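Sorting Mixed Small Goods from Open Bins: Layout and Packing Order
Project report, second-year module in Storage and Handling
Charoen Intarasuk
March 2018

1. Background

The project started from a complaint at Plandalex, the student-run shop on the lower floor of the teaching block. Small goods came back from the shelves at the end of term in whatever container was to hand. They were later tipped out, sorted on the floor and packed again, and a fair number of card packets were creased or torn along the way. The shop asked for a method that could be written on one sheet and followed by anyone on shift.

The module brief added two conditions. The containers had to be of a kind the department already owned, and the work had to be done on a table of normal height. Shelving was left out of the study, as were lidded boxes, which the shop does not use.

2. Aim

The aim was to compare three ways of moving mixed goods from one open bin to another and to recommend one of them. The measures were the time taken per transfer, the number of items put down in the wrong bin, and any marks on the packaging. Comfort was recorded as a short written remark and was not scored.

3. Earlier work

The reading for this project was narrow. The module handbook by Maksymiv has one chapter on open containers, which deals mostly with reach and bin depth. It advises that a bin wall should slope outwards where items are lifted by hand, so that the knuckles clear the rim. It says little about items of mixed shape. A previous student report on the Plarnine stockroom covered mixed goods but used deep crates with straight sides, and its times cannot be set against ours.

4. Layout

The bins stand on a light wooden tabletop, one directly behind the other. Both are grey. The front one is a wide, open rectangular container with sloping sides, and it was treated as the source bin throughout. The rear one was the receiving bin. Side-by-side placing was tried on the first day and dropped, as the table was too narrow for it once the tally sheet and pen were put down.

The floor is carpeted in dark charcoal, which had one practical effect. Dropped items did not bounce or roll far, so a drop cost little time. On the hard floor at Plandalex the same drop would cost more, and the times below should be read with that in mind.

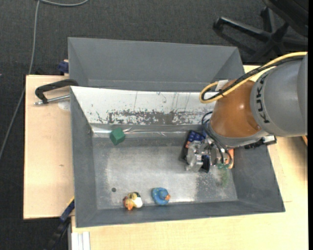 Items lying close to the rear wall of the source bin were the slowest to lift in every method. The slope of the wall lets a flat box lean, and once it leans there is no lower edge to get hold of. Narrow items gave a related problem at the side walls, where they settled along the slope. The usual answer was to slide the item towards the middle of the base first and lift it from there. This adds a movement but saves a failed lift, and it was written into all three methods after the second session.

The rear bin caused less trouble than expected. Its far wall is beyond easy reach for a shorter person, but goods only had to be put down there. Packing began at the far wall and came forwards.

5. Method

A set of 34 items was drawn from shop stock. It was made up of boxed goods, carded goods and long thin goods, all light enough to lift in one hand. The same set was used in every trial and was checked for marks before each session. Items with a crushed corner were swapped for a fresh one of the same kind.

The three methods were as follows.

Method A, as found. The worker takes whichever item is nearest and puts it down wherever there is room.

Method B, by size. The worker takes the largest items first and lays them flat along the far wall of the receiving bin. Smaller items go in front of them and then on top.

Method C, by shape. The worker takes all boxed goods, then all carded goods, then all long thin goods. Each group has its own part of the receiving bin.

Each method was run 20 times. The order was drawn from an envelope so that tiredness would not fall on one method only. A trial began with the full set tipped into the source bin and levelled by hand, and ended when the last item had been put down. Marks on packaging were looked for under a desk lamp after each trial and noted against the item number.

Five trials were spoiled, four by a stopwatch fault and one by a fire drill. They were repeated at the end of the same week.

6. Results

Method A was the quickest in most trials, but its times varied most. Where the items had fallen well it was clearly ahead. Where several flat boxes had come to lean against the rear wall it was the slowest of the three, as these boxes tended to be left until last and there was then nothing beside them to push against.

Method B was slower at the start, when the worker had to move small goods aside to reach the large ones, and quicker towards the end. It gave the fewest marks on packaging. The carded goods did well under it, as they were laid on a flat layer of boxes and did not bend.

Method C gave the neatest receiving bin and the longest times. Much of the extra time went on looking. Two kinds of item were hard to place in a group, being card-backed but also long and thin, and these were put in the wrong part of the bin more often than all other kinds together.

Written remarks favoured Method B. Method C was described as tiring, mainly because of the searching. One remark on Method A said that it was easy to lose track of the bin and stir the goods about - this agrees with the marks found on the card corners.

7. Cost

The only money spent was on replacement stock and a roll of labels, both from Zamon. The total was 830 baht, within the sum allowed. No bins were bought.

8. Limits of the study

All trials used one table and one kind of bin. A shallower bin would probably reduce the leaning problem, and a steeper wall might remove it, but neither was tested. The item set was fixed, so the workers came to know it. Times fell over the first few trials of each session and then levelled out. No correction was made for this, though the drawn order should have spread it across the methods.

Soft goods in bags were left out. The shop handles very few of them before May, when the new stock arrives, and the method sheet will need a further line at that point.

9. Recommendation

Method B should be used for the end-of-term clearance. The method sheet should state that flat boxes are slid away from the wall before lifting, that packing starts at the far wall of the receiving bin, and that carded goods go on top. Bins should be placed one behind the other where the table is narrow. A draft sheet has been left with the shop and is attached to the printed copy of this report as Appendix 1. The trial records are in Appendix 2.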